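Pleneo Bench Pair – two-arm manipulation kit for home and shared workshops

The Pleneo Bench Pair is a matched set of left and right arms with five-fingered hands, sold as a kit for owners who have a solid table and some patience with wiring. Each arm ships with its shell panels fitted. Head mount, controller and tabletop are the builder's own. Design is by Arlindo Peixoto at the Illgate shared workshop.

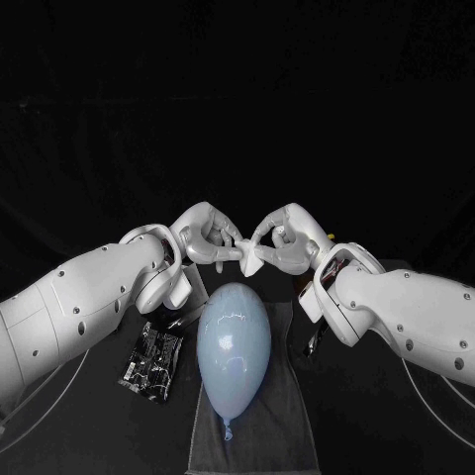 Bench Pair handling thin folded material over a balloon, fingertip grip from both sides.

Reach per arm is 684 mm from shoulder plate to fingertip. Shell screws are accessible from outside, and the wrist cavity stays open so connectors can be reseated without removing the forearm cover.

Cable runs are left to the builder. Route them low and outside the working area – a loop

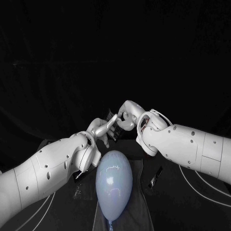 that crosses the midline will sooner or later catch a fingertip. Leave 170 mm of slack at each wrist before tying anything down.

Grip force is set per finger in the configuration file. Start at level 9 and work up. Films and inflated objects need the low end of the range.

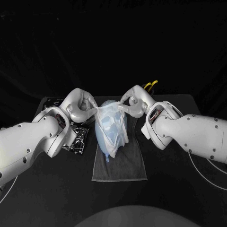

Can the arms be bought singly?
Left and right are sold as a pair only, as the calibration file covers both.

The Brinatstead build notes, written by Mireille Rey, cover mounting, homing and first motion.
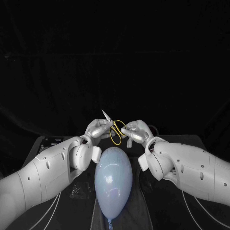 Hand tools are the harder test for any finger design. Ring handles call for one digit placed through a loop while the other hand steadies the tool. Scissors with thin wire-like rings, held by both hands near a balloon, leave little margin for a poor approach angle. Run new tool routines at reduced speed first.

Kit no. 3397. Spare fingertips and wrist rings from Baláž. Page revised July 28, 2019.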